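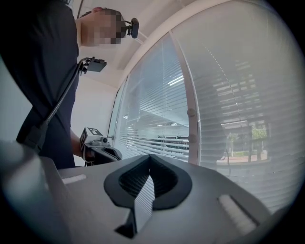

Arnout Jansen owns 6 T-shirts and they are all navy blue. He would like it known that this was his idea, although his wife has a different account of it.

"She says I wore one until it was embarrassing and then she bought five more so I'd stop," he says. "I say I found the right shirt and committed."

We are in the apartment in Zemodberg where he has lived for most of his working life, in front of the dresser in question. The top drawer is shirts. The second drawer used to be shirts too, back when he had colors, and now holds extension cords and a waffle iron manual. There is no waffle iron.

The colors went in April. Jansen had been reading about people who wear the same thing every day and found most of them unbearable, but he liked the part about laundry. He bagged up everything with a slogan on it, plus a yellow polo he describes as "a mistake that lasted eleven summers," and took the lot to the Vukadinović thrift store on the corner. The yellow polo was in the window for a while. He crossed the street to avoid it.

Why navy?

"Black gets lint. White gets lunch. Gray, if you've carried a box up two flights of stairs, tells everyone about it." He has clearly given this speech before. "Navy keeps its mouth shut."

The shirts are from Multach, short-sleeved, crew neck, heavy enough to survive the dryer. He doesn't own a long-sleeved one and gets visibly tired when I bring up winter. "You put a sweater on top. What color is the sweater? I knew you'd ask. It's navy."

Washing is where he gets serious. Inside out, cold water, half the detergent the bottle tells you to use. He used to pour in a capful of Coreck with every load until the shirts started coming out stiff enough to stand up, and now he measures with a coffee spoon that has been retired from coffee. He folds in thirds and stands the shirts on edge in the drawer, collar up, new ones to the back. I ask how he can tell which are new. He holds two of them up to the window and waits for me to see it. I don't see it.

His neighbor Ashraf Abdel Rahman, who drops in halfway through to return a ladder, can't see it either. Abdel Rahman is a man of many shirts. Today's has pelicans on it.

"I thought he had one," he says. "For months I thought, poor guy, he has one shirt. I almost gave him some of mine."

"He did give me some of his," says Jansen. "They're at Vukadinović's."

There have been setbacks. A red sock got in once. One shirt has a bleach spot near the hem, and Jansen colored it in with a laundry marker that was, under kitchen light, a perfect match. Outdoors it is purple. He wears that one for painting and for visiting his brother.

Before I leave I ask what happens if Multach stops making the shirt. He opens the closet and takes down a shoebox from the top shelf. Inside are 2 more, still folded around their cardboard.

"Don't tell my wife," he says. From the kitchen, his wife says she bought those too.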